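*29 August 2022*

Hello again, everybody! I promised back in March that I'd write something longer about the Trillex hand grippers once I'd had a proper go with them, and then summer got in the way, and then I kept borrowing them for one more afternoon. So this is a long one. Get a drink.

If you missed the March issue, the Trillex kit is a pair of hand-held grippers that you squeeze yourself, so you can show a job to a robot without having a robot in the room. You do the task, the kit records how your hands moved and what the grippers saw, and later on that goes off to train whatever arm you have (or hope to have, in my case). There are plenty of home-built versions floating around and I've written about a couple of them. Trillex sells theirs as a finished kit, in a padded case, with software, and with a phone number you can call. I called it twice. More on that below.

The list price is $668 for the pair. I'll come back to whether I think that's fair, but I wanted to put the number up top so you aren't reading the whole way down waiting for it like one of those recipe pages.

## In the hand

My first impression was that they're lighter than I'd feared. I have smallish hands and I've used a home-built pair that made my wrists ache before lunch. With these I did a whole morning of moving small household things around a tabletop and only noticed my forearms when I stopped to eat. The squeeze is smooth, with a bit of spring at the end of travel, and both fingers move together so that the middle stays the middle. You stop thinking about it pretty quickly, and that's about the nicest thing I can say for a tool like this.

The trigger is a touch wide for me. There's a thinner trigger you can ask for when you order, and I wish I'd known that, so now you do.

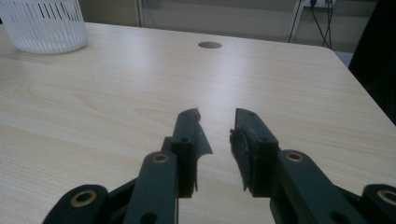
Pads are where I have my one real complaint, so let me get it over with. The fingers themselves are great, solid blocks that have never given me any trouble, and the linkage behind them runs on little brass bushings, which I like very much on anything that's going to be opened and closed all day. But the black gripping pads on the inside faces are a consumable and you should budget for them like one. Look at the left finger, where the pad pokes out past the tip and curls over with a torn edge, and the right one is scuffed along its edge too. A pad in that shape still grips a basket rim okay, in my experience, but it gets fussy with anything thin, and you find yourself turning your wrist in odd ways to use the good part. And then of course the odd wrist angles go into your recordings, and you're teaching the robot to work around your worn-out rubber. I threw away a whole batch for that reason and I was grumpy about it for the rest of the day.

Two small pieces of advice, then. Order a spare pad set with the kit (you get one in the case, get another). And swap both sides together, even if only one looks bad. I tried changing just the one and the grip felt lopsided until I gave in and did the other. It's a fiddly job the first time and an easy one after that. Clean the old glue off completely, press the new pad down hard, and leave it overnight if you can stand to.

## Setting up

The setup guide is forty-something pages and it could be ten. I say this with love! Whoever wrote it clearly knows everything there is to know about the kit and wanted to share it all, in the order they thought of it. The part you need is near the back, under "Quick Session," and if you follow only that you'll be recording the same day.

A few things that tripped me up and might trip you:

- The software wants both grippers plugged in before you open it. If you plug in the second one afterward it shows up, looks perfectly happy, and records nothing. That was phone call number one.
- Set your cables up so they fall away from you, and then reach for the farthest thing you plan to pick up before you hit record. I yanked one out on my very first take.
- The calibration routine has you wave each gripper slowly through the air in a figure eight. You will feel silly. Do it slowly anyway, because if you rush it you get a cheerful green check mark and bad data.
- Turn down the confirmation beep. It's in Settings, then Audio, then a second Audio for some reason.

Lighting matters more than I expected. I'd been told to worry about rooms being too dark, and my trouble was mostly the opposite, a bright patch of glare across a shiny tabletop that confused things whenever I worked right over it. Moving the lamp helped. A plain cloth on the table helped more, though then you're recording cloth, and you have to decide if you want that.

## What I did with it

I picked tidying-type jobs on purpose. They're boring, they're easy to set up again, and they're close to what most of you have told me you want a home robot to do. Stand a bottle upright, move a bottle over to the other side, put something in a basket, take it back out. Put the basket where it belongs. Over and over, with the radio on.

I ended up keeping 241 recordings, and of those I'd call 168 good enough to hand to someone else without apologizing first. The rest are usable but have me hesitating, or fumbling, or changing my mind halfway. If you've never done this kind of thing, let me warn you that you're going to learn a lot about how often you change your mind halfway. I had no idea I was such a ditherer.
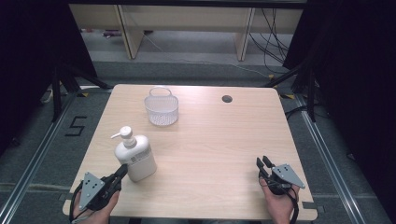

Two-handed work took the most getting used to. With one gripper you can be up and running in minutes. With two, I kept wanting to pass things from hand to hand in midair like I would with my own fingers, and grippers just don't have the fingertips for it. I got much better results by setting the thing down and picking it up again with the other side. Slower, sure, but it came out clean nearly every time, and I gather the training side prefers it that way too.

Bottles with pumps are a special kind of annoying. The head is the obvious thing to grab and it's the wrong thing to grab. Go low, go around the body, and keep your squeeze gentle. Baskets are lovely by comparison, especially anything with a handle. If you're nervous about your first session, start with baskets and treat yourself to an easy win.

I'd also say to keep your sessions short. The software lets you run up to 5 hours on one project before it nags you to save, and I can't imagine why you'd want to. My recordings went downhill well before that. I'd start rushing, and then I'd start cutting corners with my elbows, and when I looked back at the afternoon takes I could tell exactly when I'd started thinking about dinner.

## The other ones you asked about

A bunch of you wrote in asking how it compares to the Bresau kit, so here's my short answer. The Bresau feels nicer in the hand, it does, and the case is gorgeous. But you have to send the recordings to them for processing, and then you wait, and I'm not a patient person. With the Trillex you get your files right there on your own machine and can look at them while you still remember what you were doing. If you have a team and a schedule, maybe the wait doesn't bother you. It bothered me.

The Mamani is the cheap one, and it's one gripper, no pair. For trying out the idea I think it's just fine. I lent mine out and it hasn't come back, which I'm taking as a good review.

I haven't used the Plemholm rental service myself yet. They'll ship you a kit by the week with a prepaid label for sending it back, and from what readers tell me the gear shows up clean and working. If any of you have rented from them for longer than a week or two I'd love to hear how it went, and what the pads looked like when they arrived (you knew I'd ask).

## So, should you buy it?

If you're going to use it regularly, yes, I think so. $668 is real money, and you should add spare pads on top of that, but the kit is well made, the files are yours, and the support people picked up the phone both times. The second call was about the double Audio menu, by the way. They laughed and said they'd pass it along.

If you only want to try this out over a couple of weekends, get the Mamani or rent something. You'll know fast whether you're the kind of person who enjoys moving a bottle back and forth for a morning. I am, apparently.

What would hold me back is the manual and those pads. I've sent Trillex my notes on both. They told me a tougher pad is being tested but wouldn't give me a date, so please don't buy today's kit on the strength of tomorrow's rubber.

Next issue I'm planning to go through file formats, since so many of you got stuck at the same export step I did. Send me your error messages, the weirder the better, and tell me which software version you're on. It's in the bottom corner of the start screen, in tiny gray type.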